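Minutes of the furnishings meeting, August 12, 2024

Liesl Widmer in the chair. She thanked everyone for coming and for the lovely biscuits, and the July minutes were agreed with 2 small spelling corrections.

Green stand. Liesl said how fond she has grown of the pale green one with the little round holes in the top, and most of us agreed it suits the cactus very nicely.

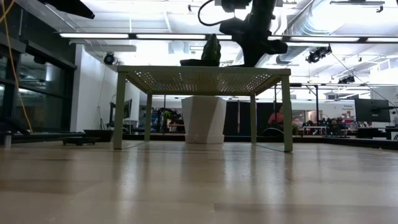 Strebel have offered a second stand for 200, delivery included. After a good long chat we decided to wait for the price from Dranden before saying yes.

Bowls. There was a kind word for the black bowls, though opinions differed on square or round - Risto likes the round ones and would happily have nothing else. We agreed to keep both shapes for now.
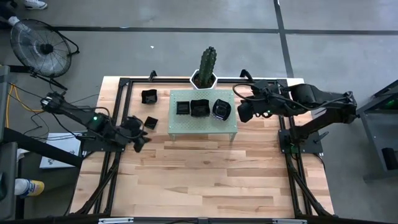 Risto will ask Demidex whether they still sell the square ones singly, and will let Liesl know before the next meeting.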